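Preguntas frecuentes sobre el brazo de marcado en el taller de Jellthorpe

Esta página recoge las preguntas que los compañeros nos han hecho desde que el brazo empezó a trabajar con las pizarras de planificación. La redacta Svetozár Procházka, de coordinación de turnos. El español no es mi primera lengua, así que pido disculpas por alguna frase rara. Última revisión: 4 de octubre de 2023.

¿Qué hace exactamente el brazo?

Dibuja con rotulador en pizarra blanca. De momento practica las líneas de las plantillas de turno, es decir, las divisiones que antes se trazaban a mano antes de cada cambio. No escribe nombres ni decide quién va en cada puesto. Esa parte la sigue haciendo la persona encargada del turno, con su propia letra.

¿Por qué no se usa una pantalla y ya está?

Lo preguntamos también nosotros. En la nave de Menlow pusieron una pantalla y la gente dejó de apuntar cosas en ella, porque para cambiar un dato había que entrar con usuario. En la pizarra cualquiera puede corregir con el dedo o con el borrador. En la reunión de personal se prefirió conservar la pizarra y automatizar solamente el trazado.

¿Las líneas salen bien?

Todavía no como queremos. Los trazos tiemblan un poco y a veces terminan en un gancho pequeño, sobre todo cuando la punta llega a la pizarra o se separa de ella. Estamos ajustando la presión y la velocidad.
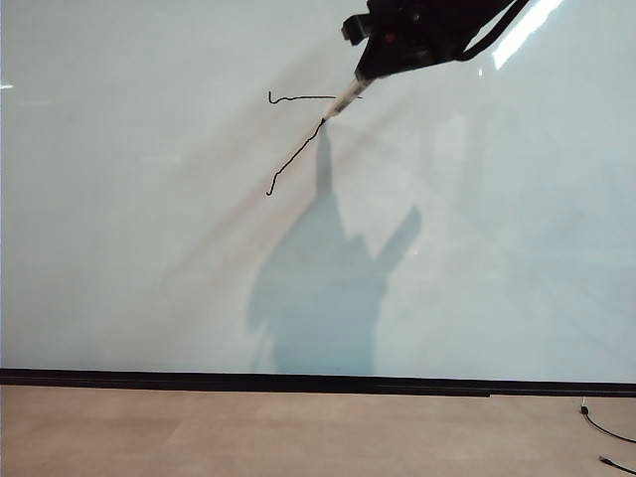 Cuando una plantilla no se puede leer, el encargado la borra y la traza a mano, como siempre. No hace falta pedir permiso. Solamente pedimos que se anote en el cuaderno de incidencias, con la hora y el turno, para que podamos comparar después.

¿Se pierde algún puesto de trabajo?

No. El trazado de plantillas nunca fue un puesto, era una tarea que se repartía entre los encargados. Lo que cambia es el reparto del tiempo: antes se dedicaban 20 minutos a preparar la pizarra, y ahora este rato se usa para el relevo hablado entre turnos. Esto está escrito en el acuerdo con la plantilla (me refiero al personal, no al dibujo — en español la palabra es la misma y ya causó una confusión).

Yo trazaba la pizarra y me gustaba hacerlo. ¿Puedo seguir?

Sí. Dos encargadas del turno de noche lo han pedido y siguen con su pizarra a mano. Marti, del turno de tarde, hace una cosa intermedia: deja al brazo las líneas largas y ella añade las cortas. Las tres maneras son válidas mientras dure la prueba.

¿Quién vigila el brazo cuando trabaja?

Una persona formada tiene que estar en la sala durante todo el trazado. La formación dura 2 horas y se hace dentro de la jornada. Trata de cómo parar el brazo, cómo cambiar el rotulador y cómo dejar libre la superficie antes de empezar.

¿Qué debo revisar antes de ponerlo en marcha?

Que no queden tazas, borradores ni papeles delante de la pizarra. Que los cables estén fuera del recorrido. Que el rotulador tenga tinta y esté bien sujeto, si la pinza lo necesita para esta tarea. Y que la posición de salida sea la correcta en el panel de control.
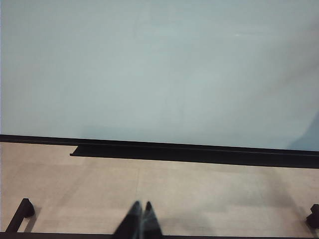
Si alguna de estas cosas no se puede comprobar, es mejor esperar. El retraso de una plantilla no tiene consecuencias para nadie y no se apunta a la persona que estaba de guardia.

¿Las cámaras graban a los trabajadores?

Las cámaras están orientadas a la zona de trabajo del brazo. Las imágenes sirven para corregir los trazos y no se utilizan para medir el rendimiento de las personas ni para controlar horarios. Si usted cree que aparece en una grabación, puede pedir verla y pedir que se borre.

¿Cuánto se ha probado hasta ahora?

Llevamos 164 trazados registrados en el cuaderno. El objetivo de la prueba es llegar a 1000, y después se decidirá en una reunión abierta si el brazo se queda o no.

¿Qué rotuladores hay que usar?

Los de cuerpo blanco que están en el armario de material. Los otros, más gruesos, resbalan en la pinza y el trazo se desplaza. Por favor, no se lleven los del armario para las cajas del almacén, ya ha pasado varias veces.

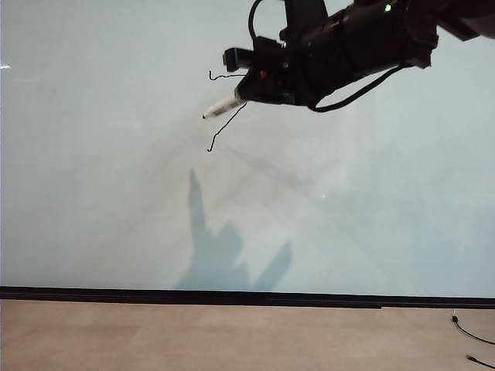 El cambio de rotulador se hace siempre con el brazo parado. Primero se pulsa la parada, después se sujeta el rotulador con una mano y se abre la pinza desde el panel. No se debe tirar de él con la pinza cerrada.

¿Qué relación tenemos con Gokness?

Gokness es la empresa que instaló el brazo y que viene a hacer el mantenimiento. Sus técnicos no dan instrucciones al personal de turno. Si un técnico le pide que cambie su manera de trabajar, dígale que hable con coordinación.

¿Dónde puedo dejar una queja o una propuesta?

En el cuaderno de incidencias, en el buzón junto al vestuario o hablando conmigo. Las propuestas sin firma también se leen. Las respuestas se cuelgan en el tablón durante el mes de octubre.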